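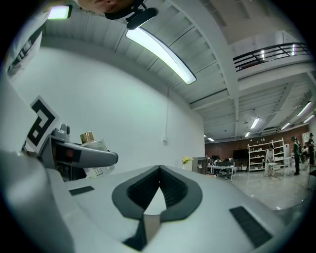
Kemcombe Hall, building services. A thread on the main hall and its mezzanine following the October 2018 inspection. 1/14

The hall remains open for regular bookings. Groups that use the mezzanine should read posts 5 to 8 before their next visit. 2/14

Lighting. The long fluorescent fixtures on the ceiling are being cleaned and fitted with new tubes. Work is done in the early morning, before the first booking, and the hall lights will be off at the main panel until 9 a.m. on those days. 3/14

Users who notice flicker or a buzzing sound should report it at the front office and give the position of the fixture, counting from the street door. Please do not try to turn or remove a tube. 4/14

Mezzanine railing. The dark metal railing was checked along its full length. The fixings are sound at all points except 2, both near the head of the stairs. These have been tightened and will be checked again in April. 5/14

Nothing may be hung from the horizontal bars. This includes coats, banners, bags and extension cords. Groups that need to display a banner may ask for the freestanding poles, which are kept in the store under the stairs. 6/14

Children under 12 must be with an adult on the mezzanine at all times. The bars are horizontal and can be climbed. 7/14

The limit for the mezzanine is 25 persons. The limit for the hall floor is 100 persons seated at tables, or as stated on the booking form where a different layout has been agreed. 8/14

Walls. The large white wall was repainted last year and is to be kept plain. Tape, putty and pins are not permitted on it. Projection onto the wall is allowed and requires no separate form. 9/14

Marks left on the wall will be charged to the group that held the booking. The charge is $60 for each visit by the painter - this covers labor and paint. Questions about a charge go to Bent Stougaard in the accounts office, in writing. 10/14

Ceiling. The beams and ribbed panels were looked at from a scaffold tower. Dust was removed from the upper faces of the beams, and one panel above the kitchen door was refixed. No sign of water was found. The contractor for this work was Gotach. 11/14

Balloons may be used only if they are weighted or tied down. Loose balloons collect between the beams and can be reached only with the tower, which must be hired. Streamers and paper chains may not be fixed to any beam or light fixture. 12/14

Drinks. Glass bottles are allowed on the hall floor when they stand on a table. They are not allowed on the mezzanine or on the stairs. Caps should go in the metal bin and empty bottles in the crates beside the kitchen door. Broken glass must be reported even when it has been swept up, so that the floor can be checked before the next group comes in. 13/14

The revised conditions of use will be posted at the entrance and sent to all regular groups with their next confirmation. Until then the present conditions apply, together with the points above. Requests for an exception should be addressed to Védís Hafstein, facilities manager, at least two weeks before the date of the booking. 14/14

Addition to post 3: the early morning work does not affect the kitchen or the corridor, which are on a separate circuit. Groups with deliveries before 9 a.m. should use the corridor entrance and leave goods on the shelves to the left of the door.

Addition to post 6: the poles must be signed for at the front office and returned the same day. Each set comes with its own base weights, and these should go back to the store with the poles.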